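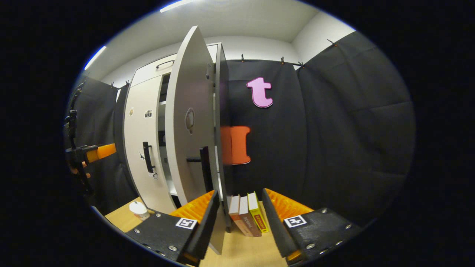

According to Gorazd Softić, the door is the hard part and the books are easy. He has been saying so since June. "A book stays where you put it. A door moves in a curve and you have to move with it, and if you pull straight you just lose the handle."

It's the second summer for the Zikik project class, and the plan is simple enough on paper. Students work a cabinet door with hand-held grippers, record every try, and train a robot arm on the recordings. Then the arm gets a turn at the MacKinnon meet in November. Eight minutes, one cabinet, three books to put away.

So how many recordings do they have? 279 good ones, as of Friday. The goal is 2,000. Long pause on the phone when I brought that up.

"We threw a lot out," Softić said. "First two weeks, pretty much all of it. People were too fast. You do it like you do it at home, flick, done, and the arm can't learn anything from a flick."

Now there's a rule, slow hands, and a sheet on the wall with who did which session. Two people at a time for some of the runs, one on the door and one on the books. That takes some talking. "You hear a lot of 'wait, wait, mine,'" he said.

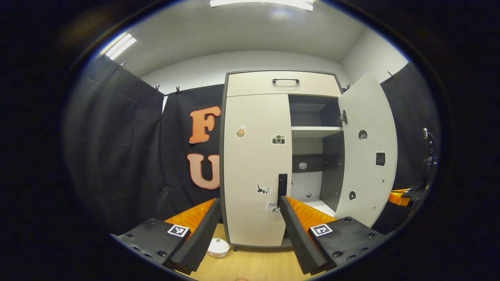
Fouad Abu Hammour doesn't think they need 2,000 at all. His view is that a few hundred careful ones, with the door started at differnt angles, would beat a big pile of the same thing. "Half open, nearly shut, all the way. If it only ever sees the door one way it's going to freeze up the minute the judges nudge it."

Had they argued about it? Yes. Still are. "Gorazd likes a big number," he said. Softić, asked later: "I do like a big number."

Money came up too. The class runs on 31 dollars a student plus what's left from last year, and most of that goes to finger pads and screws. The training software is their own, called Brullura, a name left over from an older class that neither of them could explain. Runs overnight. Crashes some nights. They come in, look, start it agian.

And the grippers themselves? Fouad likes the grippy pads, hates the screws. "They work loose. You're in the middle of a good run and you feel the finger wobble. I check mine every time now. Some people don't."

Last year's team got the door open at the meet and ran out of time with the first book in the air. Would that be good enough again? "No," both of them said, separately.

Next sessions are evenings, after the fall term starts. New students welcome, no experience needed, bring patience. Ask for either of them.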